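Keeping the fingers in order: an interview with the Skasent maintenance team

The gripper cell at Skasent handles shopping, fruit and kitchen goods throughout the working day. Its upkeep is the responsibility of Bezawit Gidey, who has held the post since the cell was installed. She received us at 7 in the morning, before the first run.
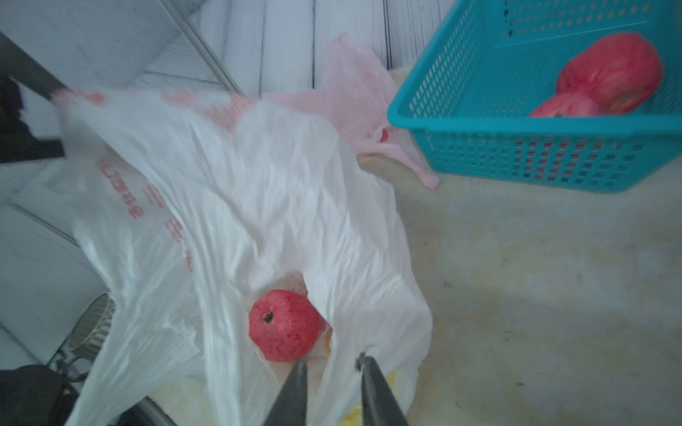
Hamdia Ejigu

Ms Gidey considers thin carrier bags the most demanding item on the list. "A bag folds wherever it likes," she said. "If the two fingers do not meet squarely at the tip, the film slides out. I check the meeting point with a strip of paper before anything else."

The fingers are removed every 80 hours and inspected for wear. Each pair is entered in a log, now at sheet 173.
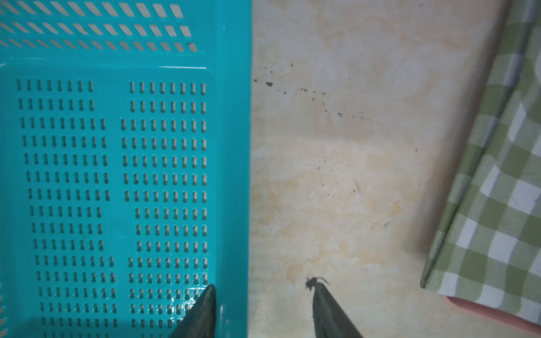 Skasent workshop, September

Cleaning receives equal attention. A small dark tuft at the tip of the right finger is, in her view, a matter for the brush and a damp cloth. "Fibres and crumbs change the grip — and they spoil the view from the wrist camera," she said. Specks on the worktop are wiped away under the same routine.

Asked about spare parts, she replied that two pairs of fingers are kept in the cabinet, and that her colleague Mulugeta Demissie orders the screws.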